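**Clearing the Table: Sorting Small Waste in a Shared Study Room**
Saqib Warraich and Maham Yousafzai
Dec 29, 2021

Our project looked at what gets left on the tables in the Urkstead study room and how much work it takes to clear it. People bring snacks and hot drinks in all day, and the nearest large bins are out in the hall. We wanted to know if a small pedal bin kept within reach would cut down on what is left behind.

We kept to one table and the kinds of waste we saw most often, which were paper cups and bits of dry food. Each clearing round had a limit of 45 seconds. Cups go in first, then the loose food, then the surface gets a wipe.
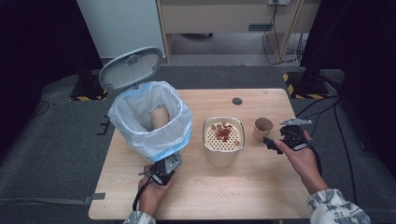

*Figure 1. The table during a round, with one cup in the lined bin and one still standing.*

Crumbs took longer than cups in nearly every round. A cup is one move. Small pieces of food spread out, and if they land on something with holes in it, some of them have to be picked out one at a time. Crumbs left in the bottom of a cup were no trouble as long as the cup stayed upright until it was over the bag.

The bin mattered more than we expected. Our first plan used an open basket, but Maham pointed out that people in the room complained about the smell of old food, so we changed to a bin with a lid and a foot pedal.

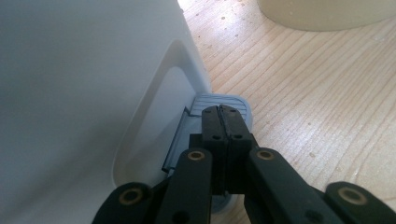 A pedal makes sense on the floor, where your hands are full and your foot is free. Up on a table it has to be pressed some other way, and a light bin can slide when you push on it. We marked a spot for the bin with tape after the first day so it would start from the same place every round.

The liner also needs attention. We folded the bag well over the rim – a short fold slips down once there is any weight in it – and changed it after every 4 rounds.

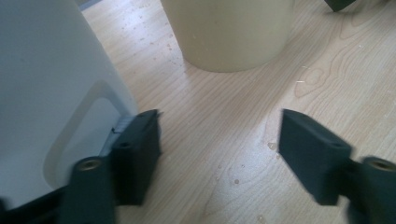 We ran 150 rounds in total. If we did the project again in April, when the room is busier, we would add napkins and bottle caps to the list and try a second bin of a different size. We would also write down the placement of each item before starting, as our early notes left that out.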